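Ralura 5 Smoke and Heat Alarm: Review

We have a small workshop behind the house with a wood stove, a table saw and more sawdust than I like to admit. The old alarm out there went off every time somebody ran the sander, so it spent most of its life with the battery out. Last summer we replaced it with the Ralura 5, a combined smoke and heat alarm, and put a second one in the laundry room.

Setup took one evening. The base plate goes up with two screws and the alarm twists onto it. The screws in the box are too short for drywall, so I used my own. Linking the two units means holding down both test buttons until the lights blink green, and it took me three tries. The printed instructions skip a step here - you have to wait for the first unit to stop beeping before you touch the second.

The workshop unit is set to heat only, with a small switch on the back. It has not gone off once from dust. The laundry room unit is set to both, and it has given one false alarm since July, when a pan was burning in the kitchen next door. I would call that fair.

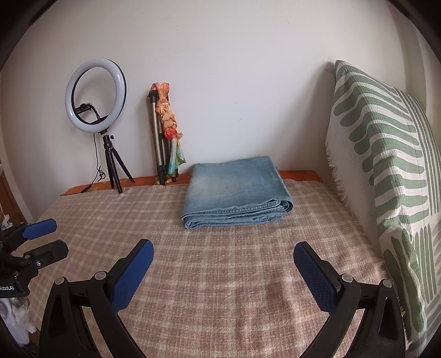

PRIMDEN, 2019-02-20 - After a winter of use, both alarms are still on the batteries they came with. I test them on the first of the month. The sound is loud enough to wake everyone in the house with the doors shut, and when one goes off the other follows a couple of seconds later.

I also looked at the Ansari 405 before buying. It has a voice warning and a nicer cover, but it does not have a heat-only setting, and that ruled it out for the workshop. If you only need an alarm for a hallway or bedroom, it may suit you better.

Complaints: the hush button is small and hard to hit with a broom handle. The low battery chirp can't be put off until morning. The white plastic has already turned a little yellow over the stove.

I bought mine at Ustis Hardware, where they keep them in the aisle with the extinguishers. I would buy the Ralura again for a garage or shop.

Rating: 4 out of 5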